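A simulator never pinches anyone, and I think that has made us careless about what we count as a failure.

At Honen we ran the door task 2,000 times before the Bemidport unit got it. The pass rate was 87 percent. We read that as good news and moved on to the next task.

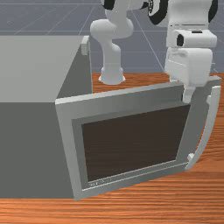
By Venla Suominen
Opinion

The other 13 percent went into the log as "incomplete." That one word covered a missed handle and also an arm that kept pulling after the hinge had reached its limit. The first costs you a retry. The second bent a real door in March, and Anneli Tuominen had her hand on the counter 2 inches away.

She was fine. The report blamed the force limit, and the limit was set wrong — I don't dispute that. But the same fault was in our simulated runs, and we had filed it with the harmless ones.

Failures should be sorted by what they would do to a person standing there. It is slow, dull work, and it should be finished before any arm ships.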